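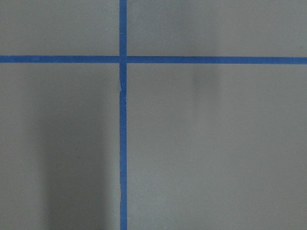 Figure 2. View from the wrist camera over a crossing of two tape lines on the work surface. Shading across the grey surface changes gradually from one region to the next.

3. Registering the arm to the work surface

3.1 Purpose of the tape grid

The placing trials reported in Section 4 depend on knowing where the arm is in relation to the work surface. In the Drorow cell the arm is carried on a wheeled base, and the base is moved whenever the cell is cleaned or lent to another group. A full calibration with a printed target gives good results but takes a trained person and a clear surface. We wanted a check that could be run by anyone on shift, at the start of each session, using marks that stay on the surface at all times.

The marks we chose are strips of blue painter's tape, laid by hand in a grid on a matt grey surface. The tape can be bought anywhere, can be replaced when it wears, and differs strongly in colour from the grey. Its weakness is that it is not an accurate object. The strips are not perfectly level or square to one another, their edges wander a little, and small creases form where the tape is pressed down. Figure 2 shows these faults at the scale at which the wrist camera meets them: the vertical strip has a small kink a little below the crossing, and the horizontal strip falls very slightly from left to right.

The method described here therefore makes no assumption that the grid is regular. Each crossing is treated as a separate landmark with its own stored position and its own pair of line directions. These are measured once, when the tape is laid, and measured again only if a strip is replaced.

3.2 Collection of views

At the start of a session the arm moves to four stored poses, one over each of the crossings used for registration. The wrist camera looks straight down, as nearly as the base position allows, and the fingers are held open so that they stay out of view. The arm waits at each pose until the joint readings have settled and then records a single view. No attempt is made to centre the crossing. After the base has been moved, the crossing may lie well away from the middle, and the method needs only that both strips can be followed for a fair distance on each side of it.

The set used in this paper holds 1,000 views, gathered at Drorow and at the partner site in Birness between spring and November. Room lighting was left as the staff normally had it. The Birness cell has a window on one side, and views from early morning differ a good deal from those taken after dark. We regard this spread as useful, given that the check is meant to run in ordinary working conditions.

3.3 Finding the strips

Each view is first turned into a map of colour difference, in which every point is scored by how far its hue and strength of colour lie from the grey around it. Brightness is given a low weight. This choice matters more than any other in the method. Soft shadows fall on the surface in many of the views, and in Figure 2 one of them covers much of the region to the lower left of the crossing, ending just short of the vertical strip. An earlier version of the method, which worked from brightness edges alone, was often drawn towards boundaries of this type when a shadow lay beside the tape. In the colour map the same shadow almost disappears, while the strips remain strong along their whole length, including the stretches where the blue is deeper or lighter.

The map is then cut into narrow bands across the expected direction of each strip. Within a band the two edges of the tape are located and their midpoint is kept. A band is dropped if only one edge is found, or if the distance between the edges is too far from the usual width of the tape in that view. Bands close to the crossing are also dropped, as the overlapping strip makes the edges unclear there.

A straight line is fitted to the remaining midpoints. We use a fit that lowers the weight of points lying far from the line and repeats until the line stops moving. A short crease, at which one edge jogs sideways while the other runs on, shifts only a few midpoints, and these lose their influence after the first or second pass. A thin pale seam beside the tape has a similar effect and is dealt with in the same way. The fit cannot correct a strip that bends gently over a long distance. For this reason the stored line directions are measured from the same height as the session views, so that a gentle bend enters both measurements alike.

3.4 From crossings to base position

The meeting point of the two fitted lines is taken as the position of the crossing. Combined with the known camera height and the joint readings, each view gives a sideways offset and a rotation between the stored position of the landmark and the observed one. Any two crossings are enough to fix the position of the base on the floor. Using four leaves a remainder, and we use its size as a test of the session. If it is small, the new base position is accepted and all stored poses are shifted to match. If it is large, the operator is asked to look at the tape and repeat the check.

Two features of this step should be noted. First, the surface is taken to be flat and the camera height to be correct. An error in height changes the apparent scale of every view, and shows itself as a set of offsets pointing towards or away from the centre of the grid. The software looks for this pattern and reports it separately. Secondly, the tape crossings look very much alike. The method has no means of telling one from another, and relies on the base having been returned to within less than half the grid spacing. Floor marks are provided for the purpose at both sites.

3.5 Results on single views

Every view in the set was marked by hand by two members of the team, working apart, who each drew a centre line along both strips. Where their crossings agreed closely, the mean of the two was taken as the reference. Where they did not, a third member, Meinrad Pichler, marked the view again without sight of the earlier lines.

The method returned a crossing that met our limit for acceptance in 788 views. In most of the others it gave no answer, having dropped too many bands on one or both strips to attempt a fit. This is the behaviour we would wish for, as a missing answer simply leads to a second view. Wrong answers given with apparent confidence were much less common, and they had one main cause: a strip that ran so close to the border of the view that only one side of the crossing could be followed. A rule requiring usable bands on both sides of the crossing would have turned nearly all of these into missing answers, and has since been added.

Lighting had less effect than expected. Views with broad, soft shadow on the grey did almost as well as evenly lit ones, which supports the low weight given to brightness. Low sun through the Birness window was harder. It washed out part of the tape, and the difference in colour fell below the level at which edges could be found.

We also compared the method with the edge-based version mentioned above and with the marker routine supplied as part of the Frei toolkit, the latter run on printed markers placed beside the tape. The printed markers gave steadier positions when they were clean. They suffered more from wear, however - scuffed corners in particular - and had to be taken up for some of the placing tasks. The edge-based version was the weakest of the three in shadow and the quickest to run.

3.6 Use in the cell

The full check, including arm motion, takes some 30 seconds. It has been run at the start of every session since it was introduced, and the placing trials in Section 4 use only sessions in which it passed. The tape at Drorow was replaced once during this period and the stored landmarks were measured again on the same afternoon.

A version for the Cosstead cell is being prepared. The surface there is paler and slightly glossy, and first trials suggest that reflections of the ceiling lights will need to be masked before the colour map is formed. Results from that site are not included in this paper.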